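Trenevix Heimkino-Projektor T96
Artikelnummer 2912

Startseite > Film und Heimkino > Projektoren > Trenevix T96

Preis: 1.105 Euro inkl. MwSt.
Lieferbar in drei bis fünf Werktagen

Der Trenevix T96 ist ein Projektor für Menschen, die zu Hause Filme sehen möchten wie im Kino und dafür keinen eigenen Raum haben. Er ist klein genug für ein Regal und hell genug, dass man am Abend nicht jede Lampe ausschalten muss. Bei Tageslicht empfehlen wir trotzdem, die Vorhänge zu schliessen, besonders bei Filmen mit vielen Nachtszenen.

Das Bild

Der Projektor zeigt Filme in 24 Bildern pro Sekunde, so wie sie gedreht wurden. Die Zwischenbildberechnung ist bei der Auslieferung ausgeschaltet. Wer sie für Sport oder Konzerte benutzen will, findet sie im Menü unter «Bewegung». Für Spielfilme raten wir davon ab, weil Gesichter und Kostüme damit schnell nach Fernsehstudio aussehen.

Es gibt vier Bildprogramme: Kino, Kino dunkel, Schwarzweiss und Standard. Das Programm Schwarzweiss nimmt den leichten Grünstich weg, den viele Geräte bei alten Filmen haben. Wir haben es mit mehreren Stummfilmen geprüft und sind mit den Grautönen sehr zufrieden. Das Filmkorn bleibt sichtbar, es wird nicht glattgerechnet.

Eine Leinwand mit 96 Zoll Diagonale ist für die meisten Wohnzimmer die richtige Grösse. Grösser geht es auch, aber dann wird das Bild merklich dunkler. 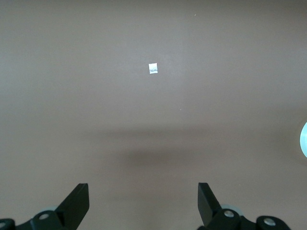
Matte Tischfläche in gedämpftem Mauvebraun

Aufstellung

Das Gerät kann auf einem Tisch, im Regal oder an der Decke stehen beziehungsweise hängen. Die Deckenhalterung Nkosi passt ohne Adapter und kostet 39 Euro extra. Bitte lassen Sie hinten eine Handbreit Platz für die Lüftung. Die Trapezkorrektur arbeitet automatisch – wenn das Bild trotzdem schief steht, kann man jede Ecke einzeln verschieben.

Ton

Im Projektor sind zwei Lautsprecher eingebaut. Für Dialoge reichen sie gut, für Filmmusik mit grossem Orchester sind sie zu schwach. Wir verkaufen dazu den Lautsprecher Besta, welcher über Kabel angeschlossen wird. Eine Verbindung über Bluetooth ist auch möglich, es kann dabei aber vorkommen, dass die Lippen und die Stimme nicht ganz zusammenpassen. Im Menü «Ton» lässt sich diese Verzögerung ausgleichen.

Anschlüsse

2 x HDMI
1 x USB (Filme und Fotos)
1 x Kopfhörer
1 x optischer Tonausgang

Lieferumfang

Projektor, Netzkabel, Fernbedienung mit Batterien, Staubkappe für die Linse, Anleitung in Deutsch und Französisch. Ein HDMI-Kabel ist nicht dabei.

Häufig gefragt

Kann man Untertitel verschieben?
Ja, bei Filmen vom USB-Stick. Bei einem Blu-ray-Spieler muss man dies am Spieler selber einstellen.

Wie laut ist der Lüfter?
Im Programm Kino hört man ihn nur in sehr stillen Szenen. Im Programm Standard ist er deutlicher zu hören.

Gibt es auch eine Version in Weiss?
Im Moment nur in Schwarz. Die weisse Version kommt voraussichtlich im April.

Rückgabe

Sie können das Gerät innert 30 Tagen zurückgeben, wenn es Ihnen nicht gefällt. Bitte bewahren Sie dafür den Karton auf.

Das passt dazu

Deckenhalterung Nkosi
Lautsprecher Besta
Rollleinwand 96 Zoll, mattweiss

Seite aktualisiert: 5. Nov. 2024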